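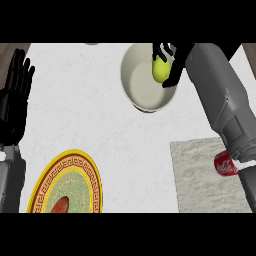
ok thread on the grip fault bc people keep DMing me about it. typing fast, sorry

Short version: right hand on the two-arm rig ignored a stop. Kept squeezing. In sim, so no broken fingers. But the same controller code goes on the real arms at Nescombe and that's what has me awake

Setup for anyone new. Kitchen table task. Pick the item up, carry it over to the bowl, let go. Left arm idles the whole time, palm open, only there so the planner has something to avoid. Boring task on purpose

Run 268. Pick fine, carry fine. I hit stop mid-carry like I do every so often. Arm froze right away. Hand did not. Grip torque kept going up for 1174 ms after the stop went in

For scale the limit we wrote down in July is 100 ms. That's from button to no more torque being added. We were over by more than a second

And the log said STOPPED. Green line and everything. If I hadn't had the torque plot open in the other window I'd have missed it and gone to lunch

First guess was the physics. Soft fruit contact gets weird in sim, fingers sink in a bit, solver pushes back, you see torque that isn't real. Spent most of a morning on that. Wrong

Swapped the item for a plain rigid block. Same climb, same length. So not contact

Second guess was the plan. Maybe it was still sending grip commands after stop. Jean Pollock pulled the message log and nope, planner shut up the moment it was told to. Last command was before the stop

So who was still squeezing??

Brurkudon (our middle layer, sits between planner and hand driver) keeps a small queue of grip setpoints so the fingers move smooth. Stop clears the arm queue. Stop does NOT clear the hand queue. Hand just worked through whatever was left in there, one setpoint after another, each a bit tighter

Why so much in the queue? Because somebody turned smoothing up for the slow carry. Somebody was me. I turned it up and never looked at what else read that number

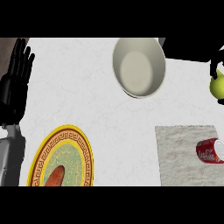 Does the hand just open when you hit stop?

It holds at whatever force it had and stays there. Opening would drop the load, and on the real rig the load could be a full pan or someone's sleeve.

Lots of opinions on that one I know. Ishbel Purves wants a different rule if a person is inside the zone, where it holds first and then relaxes slow after a human confirms. I think she's right. Not in yet

Back to the bug. Fix part one: stop flushes both queues, arm and hand, same call. Tiny change. Embarrassingly tiny

Fix part two: STOPPED doesn't get logged till the hand reports back that torque is flat. Before, the log line was written when the stop was SENT. Which is a lie with a timestamp

Part three, the hand driver now has its own watchdog. If it hears nothing fresh from upstream it holds, whatever is in the queue. Jean wrote it, I tried to break it and so far can't

Retested with stops thrown in at five points – reach, close, lift, carry, release. Release was the nasty one, hand is already opening when the stop hits and you want it to freeze half open, not finish and not clamp back. It froze. Under the limit on all of them

Caveat, sim timing is not real timing. Real driver has a bus in the middle and I dont trust that bus. So nothing moves at Nescombe till we repeat this with the hand bolted to the bench, nothing in its grip, and a force guage between the fingers

Also told the Bevden folks, they run an older Brurkudon with the same queue. If you're on it too: set smoothing to the lowest it'll take and keep your hands out of the grip until you've patched. Pulling power is still the stop I'd believe

Someone asked if the Hijazi planner is affected. It isn't the planner so swapping planners won't help you. Check the layer under it

Oh and check what your log line means. Ours said stopped when it meant asked to stop. Went through the rest of the log messages last night and found another one that does it, gripper HOMED gets written on send too. Fixing that tomorow

Will post the torque plots once I've relabeled the axes, right now they say "thing" and "other thing"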